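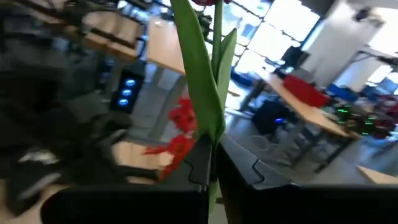 Why is Nornmont council still saying the search for the missing ferry passenger is "active"?
Because the word costs nothing. The boats went home after 28 hours and the divers never came back from Clillholm. People have been leaving flowers at the harbor wall, mostly tulips with a red petal or two showing over the green leaves, and that is more than we've seen from the council lately.

Who is in charge?
Depends who you ask. The harbor office says the police. The police say the coast service. Leonie Tapsell, who speaks for the council, told us it was "a joint effort" and gave no names.

Was the Kalniņš inspected before it sailed?
So the operator, Fimau, claims. We asked for the certificate four times and got a press release.

How big an area was covered?
Officially, up to 2350 acres. We have seen no map.

Will there be an inquiry?
One is promised for January. We were promised a passenger list too.

Can I help search?
You can walk the public shore path. Call the police if you find anything, and write down the time you called.

Last updated 22 November 2019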